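Collasari 원격조작 컨트롤러 사용기
2019년 1월 21일 월요일

로봇 팔에 작업을 가르치려고 쓰던 3D 마우스를 Räsänen의 Collasari로 바꿨다. 손에 쥐고 움직이면 그 움직임이 로봇 손끝으로 전달되는 한 손용 컨트롤러다. 가격은 385유로이고 배송비는 별도였다. 실물 팔에 물리기 전에 시뮬레이션 주방에서 먼저 썼고, 이 글도 그 환경에서 써 본 내용이다. 시뮬레이터와 기록 프로그램은 Dillance를 쓴다.

설치와 연결

상자에는 본체, 받침대, USB 케이블, 얇은 설명서가 들어 있다. 설명서는 영어와 핀란드어뿐이다. 드라이버는 우분투에서 바로 잡혔고, 윈도우에서는 한 번 재부팅해야 했다. Dillance에서 입력 장치를 바꾸고 축 방향을 맞추는 데 시간이 좀 걸렸다. 기본값으로는 앞뒤가 반대로 되어 있어서 처음에는 손을 밀면 팔이 뒤로 왔다. 설정 창에서 Y축 반전을 체크하면 해결된다.

축을 맞출 때는 화면 안에 곧은 선이 많은 곳을 향하게 두는 편이 좋다. 나는 싱크대 쪽 창문을 기준으로 썼다. 짙은 갈색 창틀이 밝은 회색 유리 위에 또렷하게 보여서 화면이 기울어진 정도를 가늠하기 쉽다. 가운데 가는 세로 살은 거의 수직이고, 양쪽의 굵은 세로 틀은 아래로 갈수록 서로 가까워진다.

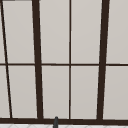

조작감

3D 마우스와 비교하면 위치 이동이 훨씬 자연스럽다. 컵을 집어 선반에 올리는 작업은 첫날부터 무리 없이 시연할 수 있었다. 회전은 적응이 필요하다. 손목을 많이 꺾어야 하는 동작에서는 중간에 클러치 버튼을 눌러 손 위치를 다시 잡아야 하는데, 버튼이 엄지에서 조금 멀다. 손이 작은 사람은 불편할 것이다.

그리퍼는 검지 트리거로 여닫는다. 누르는 깊이에 따라 벌어지는 폭이 달라지고, 중간에서 멈춰도 값이 떨리지 않는다. 이 부분은 마음에 든다. 반면 힘 피드백은 없다. 접촉 여부를 화면으로만 판단해야 하고, 서랍 손잡이처럼 가려지는 물체를 잡을 때는 시연을 여러 번 버렸다.

기록 품질

배터리는 유선 연결이라 신경 쓸 일이 없다. 시연 한 세트는 최대 44회까지 한 파일에 묶인다. 그 이상은 새 파일로 넘어가는데, 넘어갈 때 파일 이름이 자동으로 바뀌지 않고 확인 창이 뜬다. 연속으로 시연하다 보면 이 창 때문에 흐름이 끊긴다.

저장된 궤적은 깨끗한 편이다. 손떨림 필터는 세 단계가 있고 나는 가운데를 쓴다. 가장 강한 단계는 움직임이 뭉개져서 물체를 놓는 순간의 타이밍이 밀렸다. 필터를 켠 시연과 끈 시연을 한 데이터셋에 섞지 않는 것이 좋다. 학습한 정책이 접근 구간에서 머뭇거리기에 원인을 찾다가 섞여 있는 것을 발견한 적이 있다.

영상 기록은 Dillance 쪽 기능인데, 재생 창에서 시점을 확인한 다음 시연을 채택하거나 버릴 수 있다. 나는 영상을 넘겨 볼 때 창틀과 그 아래 타일의 위치부터 본다. 수도꼭지 끝이 창 하단의 굵은 틀에 걸쳐 보이는 시점이면 세로 틀의 기울기를 다른 기록과 비교하기 편하다. 재생 창에는 두 기록을 나란히 놓는 기능이 없어서 창을 따로 열어야 한다.

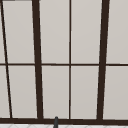
댓글: 필터 단계가 기록 파일에도 남나요? 저는 Dunum 컨트롤러를 쓰는데 설정값이 저장되지 않아서 매번 따로 적어 두고 있습니다. 그것만 해결되면 바꿀 생각이 있습니다.

글쓴이: 남습니다. 파일 머리 부분에 필터 단계와 축 반전 여부가 같이 들어갑니다. 다만 시연 도중에 단계를 바꾸면 마지막 값만 기록되니 바꾸기 전에 파일을 새로 여세요. 클러치를 누른 구간도 표시되어 나중에 잘라 낼 수 있습니다.

댓글: 실물 6축 팔에 연결해 보셨는지 궁금합니다. 시뮬레이션에서는 괜찮아도 실제 팔에서는 지연이 걱정됩니다.

글쓴이: 아직입니다. 5월에 연결할 예정이고 그때 지연을 재서 본문에 추가하겠습니다. 지금은 시뮬레이션에서 시연을 모으는 용도로만 권합니다. 보증 기간은 2년이고, 케이블은 보증에서 빠져 있으니 구입 전에 확인하세요.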